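News > Press Releases > Home & Storage

Rarkance Brings Its Latch-Lid Boxes Out of the Kitchen and Into the Toy Corner

Jul 17, 2021
By the Rarkance press desk

PRANTL. I've been writing these announcements for Rarkance for a good while now, and I can't remember one that started with a teddy bear. But there he was on the table, so let's go with it!

Starting this month we're running a program called Lemano, and the idea fits in one sentence: take the food boxes you already own, the ones with a lid and latches, and use them to put away small things that aren't food. Toys mostly, but also craft bits, game pieces, spare mittens, whatever keeps turning up under the couch.

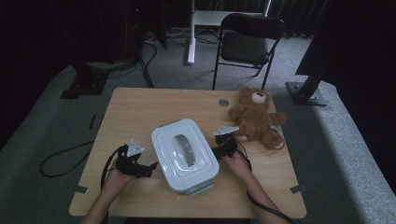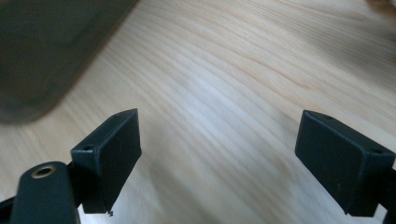
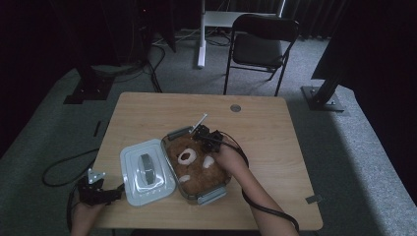 What Lemano is

Lemano is a set of free tidying sessions and a printed booklet, and both are built on household boxes. You don't have to buy anything from us to come along. I know how that sounds in a press release from a company that sells storage, and I had to read it twice myself when the plan came across my desk, but it's right there in the first paragraph of the booklet and I'm told it's staying.

The sessions will be held at Polis, the community hall on the north side of Prantl (brick front, bike racks, you've probably voted there). Each one lasts two hours and has room for 15 households. We ask every household to bring one bag of small stuff that has no home and up to 5 containers with their lids. Please do check that the lids belong to the containers before you leave the house. I brought six lids to the trial session and four of them fit nothing I own.

The booklet is a short thing, stapled, big type. We're printing 200 copies for the first run and leaving them at the Polis front desk. If you can't get over there, write to us and we'll mail you one for as long as they last.

Why the kitchen cupboard

I went into this thinking toy storage meant a big bin. We have one at home, a huge one, and everything goes in the top and nothing comes out the bottom. A small box with a lid works differently. You can fit one soft toy in it, or one puzzle, or one set of farm animals, and then it's full and you stop. You put the lid on and it stacks.

Clear ones are my favorite for this. A brown bear in a clear glass box is very easy to find again! Little kids who can't read a label can still see a bear's face looking up at them, and they'll go straight to the right shelf. Glass does have its limits, though. It's heavy and it breaks, so the booklet asks you to keep glass for things that live on a shelf an adult reaches, and use plastic for anything that gets carried around by a four-year-old.

Latches come up a lot in the booklet too. The kind that hinge outward are good with soft things, where there's always an ear or a paw trying to push its way out. Get the lid square on the rim first, press in the middle, and then do the latches, opposite sides together if your hands are free. If one side won't go down, don't lean on it. Open up, tuck the paw in, try again. I've snapped a latch by leaning on it and I was cross with myself for a week.

How a session goes

We start with an empty table. That's the one rule the session leaders are strict about, and I've come around to it. A plain wood top with nothing else on it makes it so much easier to see what you have, and you don't end up sweeping your car keys into the box with the building blocks (yes, that was me too).

Then it goes like this:

Set the container down with its lid beside it, inside facing whichever way you like, just not underneath the pile.

Take one thing out of your bag and decide where it would live. If it's a toy somebody loves, it gets a box. If it's a toy that has been missing a wheel since December, have a think.

Put it in the box before you pick up the next thing. Soft toys go in on their backs, face up, which takes up less height than sitting and also looks friendlier.

Close the lid, do the latches, and move the box to the side table.

That's the whole method. We spend the first half of the session on that and the second half on where the boxes go when you get home, with a bit of floor space for people who want to try out stacks. There's coffee, and there's juice for the kids, who are very welcome and usually quicker at this than we are.

A word about washing

People asked about this at the trial session more than anything else, so it got its own page. If a container has held food, wash it and the lid, take out any seal that's meant to come out, and let all of it dry overnight with the lid off before a toy goes anywhere near it. Smells hang around in lids. My own test is to close the box empty for a day and then open it and sniff. If it still says curry, it can go hold screws in the garage.

Pay attention to vents as well. Lots of food lids have a vent tab in the middle, and you can leave that open for soft toys so a bit of air gets in. And once a box has become a toy box, keep it a toy box. We'd like you to mark the bottom with a dot of tape so it doesn't wander back to the leftovers shelf.

What it costs and how to sign up

The sessions are free. The booklet is free. Rarkance is paying for the hall and the coffee, and the people at Polis are giving us the tables and a shelf for the booklets.

Sign-up is at the Polis front desk, in person or by phone, any time the hall is open. Give them a name and how many of you are coming, and mention if you need a lower table or a chair with arms, because they have both but keep them in the other room. If the session you want is full, they'll put you on the list for the next one. We plan to keep going until December, and if the hall is still filling up by then we'll talk to them about the new year.

Bring your own containers if you can. For people who come without, we'll have a crate of loaners at the door, all of them odd ones from our sample shelves: different sizes, some scuffed, every one with a lid that fits (I checked). They stay in the hall when you go, so write down which size worked for you.

For editors and neighborhood newsletters

You're free to reprint any of this, cut it to the length you need, and use the pictures with it. If you'd like to sit in on a session, please let us know ahead of time so we can ask the families who've signed up. We're also glad to send a booklet to any school, library or daycare in the Prantl area that wants to copy the pages and run its own afternoon. There's no fee for that and no logo you have to put up.

I can answer most questions myself, and the ones I can't I'll walk down the hall and ask about. Email is quickest. I do pick up the phone, but not before I've had breakfast.

About Rarkance

Rarkance makes and sells household storage from its shop and workroom in Prantl. We carry boxes, jars, shelf trays and replacement lids, and we'll look for a matching lid for a container you bought somewhere else, if you bring it in and give us a few days. Lemano is our first program outside the shop.

Contact: Rarkance Press Desk, Prantl | © 2021 Rarkance. All rights reserved. | Back to top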